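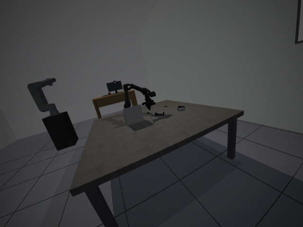 Issue 15

Mar 10, 2026

I finally got the planner and the simulator talking to each other without the half-second stall, and I have been grinning at my monitor since breakfast. If you've been following along since November you know how long this one has been bugging me. So this issue is all about the planning loop, with a short detour into shadows (sorry, I got carried away with the shadows).

Quick recap for anyone new. Warkero is my little motion planning library, and Plemow is the scene builder I use to test it. Plemow makes a room, puts an arm at a table, scatters some small things on the tabletop and hands the whole lot over to Warkero with a goal like "get above the green one and point down." The room I'm using this month has a light gray panel standing up on the table, right in front of the black arm, and that panel is the best thing I've added in ages. With a bare table almost any planner looks smart. Put one upright slab near the base and suddenly the elbow has to go up and over, and you find out which of your shortcuts were cheating!

Mine were cheating, of course. The old version checked collisions at the waypoints and only lightly in between, so a path could look clean on paper while the forearm clipped the top of the panel on the way past. I ran a batch of 1,345 start and goal pairs overnight and 1,236 of them came back with a clean path under the new checker. I was hoping for more, but the failures are so much more interesting than they used to be. Before, a failure meant "something touched something, good luck." Now every failed path comes with the link, the joint angles and the step where it went wrong, and I can scrub right to that spot in the viewer.

The stall was a silly one. Warkero was rebuilding the distance field for the whole room every time the goal changed. The whole room! The floor tiles, the desk at the back with its monitor, the gray arm over on its pedestal, all of it, again and again, when none of it had moved. Now the static stuff gets built once and cached, and only the small objects on the table get refreshed. It took me one evening to write and four evenings to find the bug where the cache thought the panel was static even after I'd dragged it somewhere else. (If you move things by hand in the editor, call refresh_scene afterwards. I'll make it automatic, I promise.)

OK, shadows. The perception side takes a rendered view and tries to outline each object on the table, and it kept reporting an extra one to the right of the panel, under the gripper. There's a dark jagged patch there, and to a simple threshold it makes a perfectly good object. The planner would then very politely route around a shadow. Bit-na Han wrote in after the last issue suggesting I compare the outline against depth before trusting it, and that cleared it up right away – anything with no height above the table gets dropped. Thank you, Bit-na, I owe you a coffee.

The catch is that some of my real objects barely have any height either. There's a tiny flat black piece toward the back that the depth check happily throws out along with the shadows. I've tried lowering the cutoff and I've tried combining depth with the segmentation score, and the second one is promising but slow. I'm at 96 labeled views so far and I'd like a lot more before I pick a number and stick with it.

A couple of small things that also landed this week. The config file now accepts joint limits in degrees, which several of you asked for. Grandotholm, the logging tool, writes one file per run and no longer one giant file per day, so you can finally delete a bad run without opening an editor. And the song export script (yes, Song is still the name, no, I'm not changing it) plays back a saved path at half speed, which is lovely for watching the wrist swing around.

Next up is getting the second arm to plan at the same time as the first. Right now Warkero treats it as furniture. I have a branch where both arms get a plan and then one waits for the other, and it works until they both decide to wait. I'd love to hear from anyone who has dealt with that in a nice way, so write to me or leave a comment under this one.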